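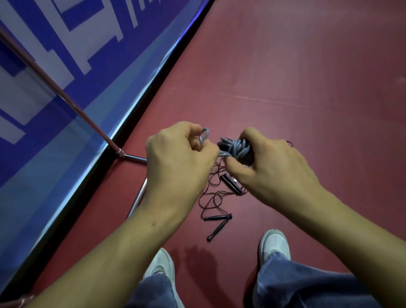 Ildikó Major has inspected and repaired cordage for gyms and sports halls for most of her working life, first as an employee of a net manufacturer and now as head of the repair shop at Edell. The shop handles climbing ropes, divider nets, goal nets and the tie lines that hold them up.

Most of the work is inspection. "People send us a rope and ask for it to be fixed," she says. "I fix very little. I read the rope and tell them how long it has left, or that it should have been taken down already."

She starts at the ends. A synthetic rope that has been cut and not sealed will open up, and the strands then slide against each other under load. Edell seals with a hot knife up to a certain diameter and whips anything thicker. Major prefers whipping for ropes that children handle, as a melted end can set hard and leave a sharp lip.

Coated rope is a separate problem. The coating keeps dirt out and wipes clean, which is why schools buy it, but it also hides the core. "You have to use your fingers. I bend it into a tight loop and move the loop along. If it suddenly folds flat, the core has gone soft at that point. If it will not bend evenly, something inside has fused, usually from friction heat."

Knots are the other thing she looks for. A knot left under tension for years takes a large share of the strength out of a line, and the damage stays after it is untied. She asks customers to send ropes as they come down, knots included. Min-kyu Cho, who runs the test bench, keeps the knotted sections and pulls them separately from the straight ones.

The bench was bought from Duletti and takes samples up to 80 centimeters long. Each sample is loaded in steps and held for 30 seconds at each step. Last year the shop pulled 500 samples, and 36 of them broke below the figure printed on the original label. Major does not regard that as alarming. "Those were old ropes. Two had no business being in a building."

Her advice on storage is short. Hang rope in wide coils, away from windows and heating pipes. Do not stuff it in a bag at the end of the day. Write the date of purchase on a tag and fix the tag to the rope, not to the hook.

She is less interested in replacement schedules. Didier Leclerc, her former supervisor, replaced everything at a fixed age, and she thinks this threw out a lot of sound rope. She goes by hours of use where the customer has kept a log. Few have.

The shop will take ropes for spring inspection until 15th February. Anything that arrives later will be looked at in April.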